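Every few years the story of the Clisetham bell gets told again in my hometown, and every few years it gets a little bigger. The latest version is on the new sign by the ferry landing. It says the bell was cast in 1465, carried over the sea by Vumholm traders, and thrown in the river during a flood to keep it from thieves.

I'd love for that to be true. I grew up on it. But I've spent a lot of evenings this November trying to find where it comes from, and the trail gets thin fast.

The oldest mention I can find is in a church notebook that Rianne Van Acker copied out years ago. It talks about a bell being sold to pay for a roof. No flood, no thieves, and no traders either. The date 1465 doesn't show up at all until a souvenir booklet printed much later, and the booklet doesn't say where it got it. 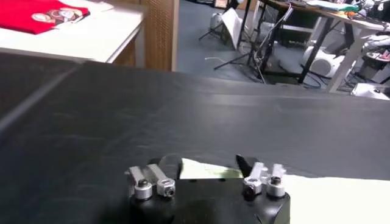 Hakim Wibisono thinks I'm being too hard on the booklet. He says the writer must have talked to old people who remembered things their grandparents told them. Maybe so. My own grandmother told me the same story in two different ways, and in one of them the bell was a cannon.

Then there's the business of hearing it ring under the water on still nights. I've stood on that landing at 4 in the morning - twice, in a bad coat - and heard a loose chain on the Ostmont side.

I wrote to the people who paid for the sign and asked what their source was. They sent me a very nice letter and a photocopy of page 5 of the booklet.

If anyone has the roof bill, or a family paper with the bell in it, please get in touch. I'd still like to know who bought it.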